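## Counting the settings that matter: variance-first evaluation in Jarero

Mon 29 September

The manipulation group at Leltdale has finished the first complete pass of its evaluation study on the Ikham policy. The question was narrow. When a policy trained partly in simulation fails on a kitchen task, how much of the failure can be traced to the layout of the objects, how much to surface appearance, and how much to the starting pose of the arm? A single success rate mixes all three, and two policies with the same score can fail in very different places.

The method splits each test into a base scene and a set of controlled changes. Base scenes are built in Jarero, our kitchen simulator, and stored as plain text files. Four factors are then varied one at a time: object pose, surface material, lighting and initial joint configuration. For each factor the generator draws 12 values, and the policy is run on each value with everything else held fixed. Pairs of factors are tested afterward, but only where both single-factor runs showed a measurable drop. This keeps the full set at 2,000 rollouts, small enough to finish overnight on the shared nodes. 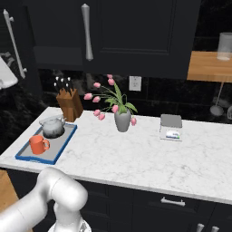

Layout turned out to be the largest source of failure for Ikham, ahead of material and lighting combined. The effect is strongest where the target sits close to taller fixed objects. In a counter scene of this type, with a teapot and an orange mug on a blue tray and a knife block directly behind, a small rotation of the tray changes which approach directions are free. Ikham tends to commit to one approach early in the rollout and rarely revises it. Runs in which the tray was turned by more than 15 degrees from its base angle account for most of the collisions in the log, and nearly all of those collisions happen during the approach phase, before the gripper closes.

Material changes had less effect than expected. Swapping the countertop and backsplash textures moved the success rate by an amount within run-to-run noise – the exception was glossy dark stone under a low light, where grasp timing became less consistent. We have not separated reflection from contrast in that case. Initial joint configuration mattered only near the limits of the elbow joint.

The same protocol was applied to Sinaga, the older baseline. Its overall score is lower, but its failures are spread more evenly over the four factors. Additional layout data would therefore be expected to help Ikham more than Sinaga. That prediction has not been tested yet.

Two limits should be noted. Contact in Jarero is modeled with rigid bodies, so slip on smooth handles is underestimated. The single-factor design also assumes that interactions between factors are weak when the individual effects are weak, and we checked this on a small sample only.

Scene files and the generator are in the group repository under the April release tag. The collision logs will be added once the field names have been made consistent with the older Sinaga runs.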